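収集前点検表(おもちゃキッチン・鍋タスク)とコメント
読了時間:2分

当サイトはCookieを使用しています。[同意する][設定]

毎週金曜の収集前に記入。Plangateの手順書をもとにしているが、あれを全部守れば良いデータになるという主張は信じていない。 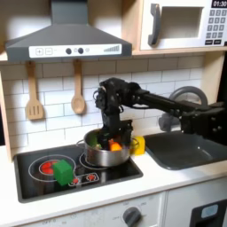 先月のBustar向けの収集では、全項目「良」のまま使えない試行が30本出た。丸印より備考欄を読むこと。

1. 非常停止:良
押して止まるのは当然。腕を伸ばした姿勢でも試したか書くこと。

2. 関節のねじ、手首まわりのケーブル:要観察
「目視で異常なし」とだけ書く人が多い。手首を回してから見たのか。

3. グリッパーと鍋の縁の干渉:良
低速では当たらない。通常速度は未確認なので、この「良」は半分しか認めない。

4. 鍋の位置:要修正
右のバーナーの輪に合わせる決まりだが、毎回ぴったり同じで何を学ばせるのか。ずらす幅を決めてほしい。

5. 具材と積み木の初期配置:不可
「ランダム」と記録されているが、人が適当に置いただけ。乱数表を使う。

6. 失敗試行の保存:不可
7本消されていた。失敗も残す。

7. 総試行数:1130
数だけは立派。重複を除いた値を次回から併記。

判定:条件付きで開始可。5と6は当日中に直す。

コメント(3件)

Wakaria
4番に同意。うちも鍋を固定したまま集めて、置き場所を変えたら全滅でした。

匿名
乱数表まで要りますか? 人が置いても十分ばらつくと思いますが。

Sjögren
ばらつきません。記録を並べると利き手側に寄っています。2番は写真も添付にしませんか。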